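4. Steaming

Before first use, wash the basket and the lid in warm soapy water and dry them. Wipe the base with a damp cloth only.

CAUTION: Never put the base in water. Unplug it before filling or emptying.

4.1 Filling the base

1. Stand the Skellano on a flat, dry surface, clear of shelves and wall cupboards.
2. Pour cold water into the base up to the lower line.
3. Fit the basket and check that it sits level.
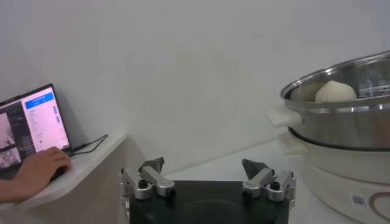 4. Plug in at the wall and turn the knob to 2. The lamp comes on.

Note: In hard water areas, descale once a month. See section 7.

4.2 Buns and dumplings

1. Line the basket with baking paper if the dough is sticky. Leave some of the holes open.
2. Leave a two-finger gap between buns, as they swell.
3. Put the lid on and wait for steady steam before you start timing.

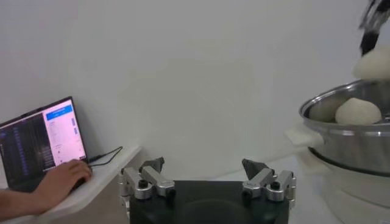
4. Steam filled buns on setting 3. Frozen buns go in without thawing and need a few minutes more.
5. Turn the knob to off and wait before lifting the lid. Tilt it away from you.

CAUTION: Steam burns. Use oven gloves to take out the basket.

4.3 Topping up

If the low water lamp flashes, turn off, let the steam drop, then add warm water through the side spout. Do not pour water over the food.

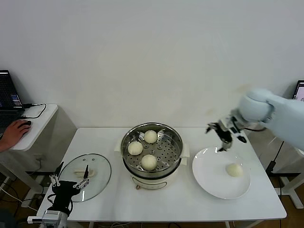

4.4 After cooking

Let the base cool, then empty it. Store the lid upside down in the basket.

Spare lids are part 2898 and knobs are part 247, both from Dosel, Jultbridge.

Section revised by Kyu-ri Seok, February 23, 2011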